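Jornada de puertas abiertas en Gretedano

Llegué con 30 minutos de adelanto y me dieron una pegatina con el nombre de otro, un tal Kozłowski. Con ella hice toda la visita.
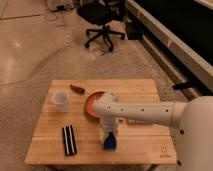 La mesa

Gaspard Lecomte, nuestro guía, habló de orden doméstico con la gravedad de un notario. Éramos 33 y cabíamos mal. 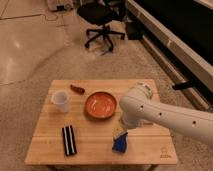 Yo había ido por el café, lo confieso. A media mañana ya no quedaba, y me consolé mirando el cuenco naranja, redondo y reluciente, que en mi casa habría durado vacío lo que tarda alguien en soltar las llaves. Del vaso translúcido no me fío: en los míos siempre acaba un bolígrafo.

La charla duró 60 minutos - el programa prometía menos - y después hubo preguntas.

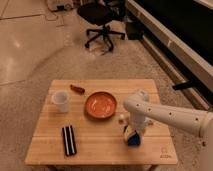
Casi todas eran sobre el aparcamiento.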